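# About Flelex

We check robot work against the rules people say they follow.
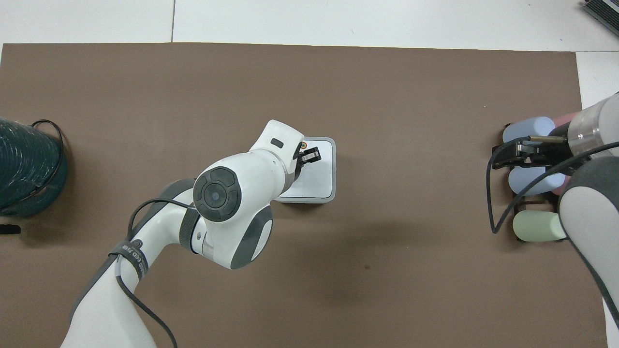 **WHO WE ARE**

Flelex is a small review and training shop in Losbridge, with a second bench in Lukville. Plants and labs call us when they have arms working on tables near people and want somebody outside the sales chain to look at how it's being done. Most of our work is two-arm bench setups like the one in the photo, with grippers, a mat, a tray and a rack of foam parts.

We got into this after reading too many safety binders. A binder can be complete, signed and tabbed, and still describe a cell that was taken apart last spring. We have reviewed 693 written procedures so far. In 508 of them, at least one step could not be carried out on the equipment as it stood. Some were harmless leftovers. A few told the operator to press a stop button that had been moved to the other side of a cabinet.

**WHAT WE LOOK AT**

Cables first. A loop hanging off an arm and down past the table edge gets a question from us every time: how far does that joint turn, who worked it out, and where is it written down? "It's never caught on anything" is a common answer. We write it in the report word for word.

Then shared space. Two arms over one mat means two reaches that may cross, and we want to see the overlap marked on a drawing with a date on it. Software limits are fine. We ask to see them tested with the settings the crew uses every day, at the speed the crew uses, which is often quite a bit faster than the one in the binder.

Then the soft stuff: labels nobody can read anymore, stickers with no key, hoses left on the work surface. Small things, and people roll their eyes. We would still like to know what the sticker means.

**ABOUT "BEST PRACTICE"**

We try not to use the phrase. Ask where a best practice came from and you often land on a slide from a vendor. Published standards are better, and we work from them, but a standard has to cover many kinds of machines and leaves a lot to the person doing the risk assessment. Claims of "full compliance" should say which document, which edition and which parts were checked. If a supplier can't tell you that, we'd hold the payment.

The same goes for us. Our reports list what we didn't look at, and that section is sometimes the longest.

**HOW WE WORK**

A bench review takes a day on site. We watch the job run before we read the paperwork. We don't sell guards, sensors or arms, and we take no referral fees from people who do. We don't hand out badges or seals either, though we get asked.

Our Ellis course, named for the street where we first taught it, has had over 1,000 people through it. Whether it made their shops safer we can't say. We have test scores, and test scores are a weak kind of proof.

Bench reviews are booked through the Losbridge office. The next Ellis course runs in February.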